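Nivholm Newsletter: Winter Harvest is on, and the long night is worth staying up for

5 min read

If you opened Nivholm on your phone this week and wondered why the village had gone white overnight, the Winter Harvest update is live! I've been playing it every spare minute (and a few that weren't spare), and I think it's the best thing that's happened to the game since they let us move the mill. Plenty has changed, so grab a cuppa and I'll take you through the bits I've liked most.

The frozen orchard

The big new area is the orchard, over the bridge past the smithy. You'll need 200 lanterns to clear the fog, and I know that sounds steep when you've been living on the handful you get from daily orders. Don't panic. The merge board now drops a candle stub every time you finish an order with three or more items, and stubs turn into lanterns much faster than the old wax pots did. I had the fog cleared in four days of fairly relaxed play and I didn't spend a cent.

Once you're in, head left first. The trees on the right look more tempting, all lit up with their little blue pears, but they need the frost shears and you won't have those until you've met Drindent. He's the beekeeper in the shed at the bottom of the hill, and he's my favourite new character by a mile. His quests are short, his dialogue is very grumpy, and his honey sells for loads at the market if you hold on to it until the trader arrives on her sled.

Keep your pears

Please, please don't sell blue pears the minute you pick them! I did that with my whole first crop and had to wait out another full growing cycle when the jam recipe came up. Five jars of frost jam gets you the second greenhouse, and the second greenhouse is where the update really opens out. You can grow summer crops in there while it's snowing outside, so all those old tomato orders that looked impossible are back on the table.

My own greenhouse is set up with tomatoes down one side and saffron on the other. Saffron is slow, but it's good to plant last thing at night, and the colour is gorgeous against the snow.

Night orders

After sunset in the game (it follows your phone's clock now, which I love) a second order board turns up outside the inn. Night orders pay in silver acorns, and acorns buy the cosy stuff: rugs, window boxes, the fox bed, that enormous copper kettle. None of it makes your farm run any better and I want every single piece. The kettle is 921 acorns. I'm getting there.

A few things I've picked up from doing the night board:

Fish orders refresh quicker than bread orders, so keep a couple of trout in the icebox.

If an order asks for soup, check which soup. Leek and potato have nearly the same icon, and I've sent the wrong one off more than once.

You can swap one order a night for free by tapping the owl. It took me ages to notice the owl was even a button.

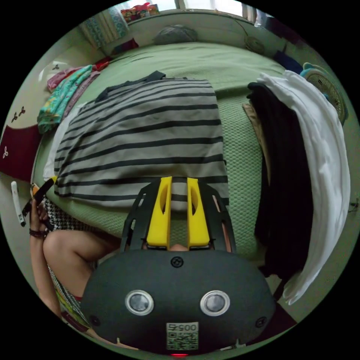 The other thing about night orders is that they count towards the village score. My score went from 1468 to 1789 in one weekend, and most of that was soup. That was enough to tip me over into the next tier, where the weekly chest has two frost seeds instead of one. If you've been stuck on the same tier since November, the night board is the way up.

A word on energy

The energy bar still fills at the same rate, and I'd have liked to see that change. But berries from the new hedge give you a small top-up and they regrow every few hours, so plant the hedge as early as you can. Put it close to your front gate. You'll be tapping it constantly and it's a pain scrolling all the way up to the hill each time.

If you've got a stack of saved energy jars, leave them alone until the double merge weekend. The banner in the inn already has the countdown on it. I've got my jars lined up in the cellar and I'm not touching them, no matter how close I am to finishing an order.

Playing with friends

Visiting has been given a proper tidy-up. You can now leave a gift on a friend's doorstep without loading their whole village, a lifesaver on older phones. Mine used to grind to a halt every time I dropped in on someone with a big flower garden. Gifts stack up to ten, and anything marked with a snowflake can be passed on again if you don't need it. I've been sending out spare trowels and getting back more maple planks than I know what to do with, so if you're short on planks, ask in the friends chat. Someone will have them.

The snow fort event is also friends only. You each add blocks and the fort grows through the week, and the prizes go to everyone who put in at least one block. It's lovely to log in at breakfast and see a new tower up.

Next issue I'll go through the greenhouse layouts, including a neat one with the bees in the middle that I'm still testing. Saffron first, though. Mine's ready in 20 minutes.

You're receiving this because you signed up for the Nivholm newsletter. Unsubscribe or update your preferences at any time.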